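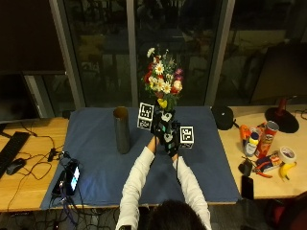
Page last changed: 2023-02-19

Karkport Community Help > Home and Garden > Crafts and Decorating

Artificial flowers keep leaning out of the vase. How do I make the bunch stay put on a desk?

Posted by deskbound_in_karkport
Viewed 967 times

I have a mixed bunch of artificial flowers that I want to keep on my work desk. White daisies with yellow centres, several reds, some pale pink and peach ones, a small magenta one, a yellow one and a fair bit of green. The vase is black. The desk is light wood and I've put a big dark blue cloth over the middle of it, with the keyboard and mouse off to the left and the usual everyday bits over on the right.

My trouble is that the daisy at the very top always wants to tip outward. If I turn the vase to hide it, the bunch then looks lopsided from where I sit. The yellow one ends up near the base where it doesn't do much. The magenta is over on the right and I can't decide if it should be there or in the middle.

There's also a dark grey tube standing on the cloth, open at the top. It is a plain cylinder and I wondered whether the flowers would sit better in something like that. I don't want to cut the stems until I know what I'm doing, and I don't want to glue anything.

What I'd like to know:

How do I get the top daisy to stay upright, or should I leave it?
Is a straight tube a better holder than a vase for this kind of bunch?
Does the whole thing need weight in the bottom? The cloth slides a bit on the desk and there are cables running near it.
How do I clean them? I have had them since December and there is dust in the daisies already.

I looked at the flower foam at Grewal but there were two kinds and the packets didn't say which one was for artificial stems. I'd rather buy the right one once.

Replies are sorted by votes.

Shalini Shakya
Member, 2000 posts

I do the table flowers for our hall at Skarnbridge and most of them are artificial, so I've had this same problem many times. I'll go through it in the order I would do it.

Take everything out first. Lay the stems on the cloth with the heads all pointing the same way. Some bunches are sold as one piece with the stems joined at the bottom, and some are single stems. If yours is joined, you can't move one flower without moving its neighbours, so bend each branch where it leaves the main stem and leave the rest alone. If they are single you have a lot more choice.

Most artificial stems have wire in them. Hold the stem low down with one hand and bend it gently with the other. Don't bend right behind the flower head. The head is often only pushed on to a little peg and it will pop off. If it does pop off, push it back on.

For the top daisy, make a small bend low on the stem in the opposite direction to the way it leans, then a second small bend higher up to bring it back to vertical. One big bend looks like a broken stem. I would leave it with a slight lean myself. A flower standing dead straight at the top of a loose bunch looks like an aerial. If you want it to lean less, tuck a leafy stem in behind it for support.

On the tube: a straight container holds stems more upright than one with a wide mouth. That is good if the opening is close to the size of the bundle. If the opening is much bigger, the stems drop to the sides and you get a ring of flowers with a hole in the middle. Put the bunch in the tube without changing anything and look at it before you decide. Check that it doesn't tip, too. A tall light cylinder with a heavy head of flowers will go over if you bump the desk.

For packing the vase, you want the dry foam. It is firm, it's often grey or brown, and it's made for artificial and dried stems. The other sort is the wet foam, which soaks up water for fresh flowers and crumbles when you push a wired stem in and out of it. If the packet says nothing, press a corner with your thumbnail. Wet foam dents very easily and leaves powder on your finger. Dry foam takes more of a push.

Cut the foam a little bigger than the inside of the vase and squeeze it down so it grips the sides. Stop it well below the rim so you can't see it. Try not to pull a stem out and put it back in the same hole, as the hole gets loose.

If you don't want foam, scrunch up some chicken wire into a ball and push that in. It costs next to nothing, it can be used again and you can move the stems as many times as you like. Fold the cut ends inward or they will scratch the vase and you.

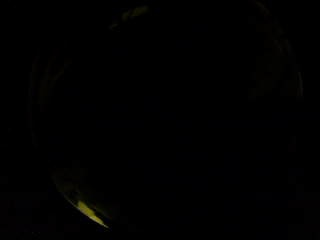
Order of placing

Green first. Put the leaves round the edge so they come over the rim a little.

Next the biggest flowers. With your colours I'd count the reds as the strong ones even if they aren't the largest, and spread them through the bunch at different heights. Two reds side by side will draw your eye straight to that spot.

Then the daisies, with one higher than the rest.

The pale pink and peach go in the gaps between the reds. They're soft colours and they disappear if you bury them, so pull the heads forward slightly.

The magenta and the yellow come last. I wouldn't put the magenta dead centre. Off to one side is fine, and the right is as good as the left. Bring the yellow up a bit from the base if the stem is long enough. It will tie in with the yellow centres of the daisies.

Turn the vase a quarter turn after every few stems. If the desk is against a wall you can cheat and keep the best ones for the front.

Weight and cloth

Yes, put some weight in. Clean gravel or dry sand in a zip bag, pressed into the bottom before the foam goes in. Five centimetres of gravel is plenty for a desk vase. Keep it in the bag or you'll be picking gravel out of the foam next time.

For the cloth, use the rubbery mesh that goes under rugs, cut smaller than the cloth so it doesn't show. Run the cables behind the vase or clip them to the edge of the desk. A cable hanging down over the front is easy to catch with your knee and it can take the cloth with it.

Cleaning

Hair dryer on the cool setting, from arm's length, outside or over the bath. After that a soft paintbrush for the daisy centres. If they are plastic or the better sort of polyester, you can dip the heads in lukewarm water with a drop of dish soap, swish, rinse, and hang them upside down. Test one petal first on the reds. Cheap red dye will run, and if it runs on to the white daisies you won't get it out.

Don't use hot air. I melted the edge of a peony that way.

oldfence

Just get a heavier vase. Problem solved. I've got a stone one and the cat can't shift it.

Marnie_T
Member

I agree with most of what Shalini wrote but I don't bother with foam at all now. I use clear sticky tape across the mouth of the vase in a grid, like noughts and crosses. The stems go in the squares and they stay where you put them. It takes a couple of minutes. Wipe the rim first or the tape won't hold, and don't run it more than a few millimetres down the outside. On a black vase you'll notice clear tape if the light is on it, so use black electrical tape cut into thin strips. The leaves cover it.

Before you cut any stems, fold them. You can bend the bottom of a wired stem back on itself like a hook, and that also stops it twisting round in the vase. I've kept a bunch going through three different vases by folding and unfolding. If you do have to cut, use side cutters or old pliers. Wire will ruin good scissors.

As for height, I was taught to have the flowers stand one and a half times the height of the vase. That's for a side table. On a desk I go lower so they aren't in front of the screen. Mine stand 12 cm above the rim and that suits me.

For dusting I use the Dondska brush, the small one with the angled head. Any soft make-up brush would do the same.

deskbound_in_karkport
Original poster

Thank you all. Mine are single stems, so I have the choice. I'm going to try the tape first and the chicken wire if that doesn't hold. Shalini, when you put the gravel in a zip bag, do you leave some air in it or squeeze it flat?

Shalini Shakya

Squeeze the air out, then shut it. With air in it the bag sits up like a cushion and the foam rocks on top. Same goes if you use the wire. Shake the bag level before you put anything over it.

Marnie_T
Member

If the tape lifts, go right round the rim once with a single strip over the ends. That holds them down.

This topic is open. Log in to reply.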